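The alterations shop in Trunport opens at 11, and by that time the woman who runs it has usually been at the machine for two hours. She agreed to talk before opening on the condition that she could keep working, so most of what follows was said over the noise of a hem going in.

She took the shop over from an aunt and kept the name, Prasari. It sits between a locksmith and a place that sells fish tanks. Most of the business is pants.

"People think it's wedding dresses," she said. "I get a few of those in the spring. The rest of the year it's hems, waists and zippers. Pants pay the rent."

I asked what has changed since she started. She said the fabric. Work pants used to be wool or heavy cotton with a decent seam allowance at the back, and she could let out a waist without much trouble. Now a lot of what comes in has stretch in it and almost nothing inside the seam.

"I turn them inside out in front of the customer and show them. There's a quarter inch there. I can't make cloth."

Her prices are on a card by the register. A plain hem is $11. A waist taken in is $30, more if there are belt loops in the way. She has not raised the hem price in a long time and says she probably should have. The uniform work for Henríquez, a catering firm across the river, gets her through January, when hardly anyone else comes in.

"They send them all at once and they want them all at once. Last winter it was 88 pairs. I hemmed in my sleep."

The mistake she sees most is people measuring at home in bare feet. They pin the leg, cut it, sew it, and then put on shoes. The second is hemming before washing, especially with cotton. She asks every customer if the pants have been through the dryer yet, and she won't mark them until they have.

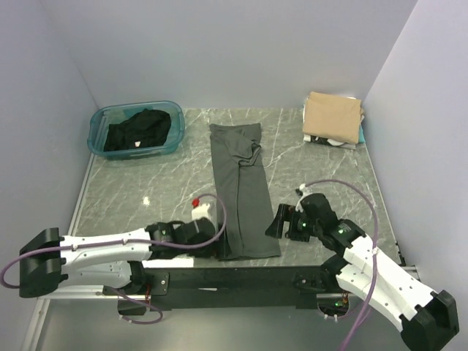 Marking is done on the person, standing straight, in the shoes they plan to wear. She uses chalk on dark cloth and pins on anything pale. Both legs get marked.

"Most people have one leg a little longer. You tell them and they get worried. It's normal."

Not everyone in the trade agrees with her on that. A tailor at Purport, the dry cleaner's near the station, told me he marks one leg and matches the other to it, because customers lay their pants on the bed at home and bring them back if the hems don't line up. He has had that argument more than once and would sooner avoid it.

She laughed when I passed this along. "He's right, they do bring them back. I put them on the customer again and point at the mirror."

I asked if she was training anyone. She had a student for a while who was good with her hands but wanted to design, and left. The aunt still comes in to do buttons when her eyes are up to it.

At five to eleven there was a man at the door with a bag over his arm. She cut her thread, looked at the clock and let him in early.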